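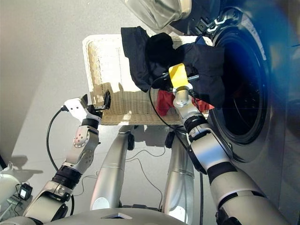
Filed under: Household, Grievances

I own too many navy things. I know this because laundry is the one time they all get together, and by November they have brought the black things along too, and the whole lot goes over the rim of the basket like it's trying to leave.

The white wicker basket was a present from Theresia Aebischer, who believes a nice basket makes a person want to do laundry. It makes a person want to buy a nicer washer. Ours is a dark silver-gray front loader with a door like a ship's window, and it spent its first month under a sheet because I couldn't face the manual. The manual is 178 pages. I have read the part about the rubber gasket, where socks go to live.

My system, such as it is: darks together, 60 minutes, no softener, door left open afterward so the drum doesn't start smelling like the pond at Tostcombe. Theresia sorts by fabric weight. I sort by whether I'd be upset.

Which brings me to the red cloth. There is always a red one tucked under the darks, and I always think, well, it's with the navy, what harm can it do. None, so far. The harm came in spring, when it got in with the pillowcases, and we slept on pale pink until we could stand to go shopping.

I still haven't thrown it out. It's a very good cloth for windows.

Next week: the ironing, if I can find the board. It was behind the coats when we moved in and I haven't had any reason to check.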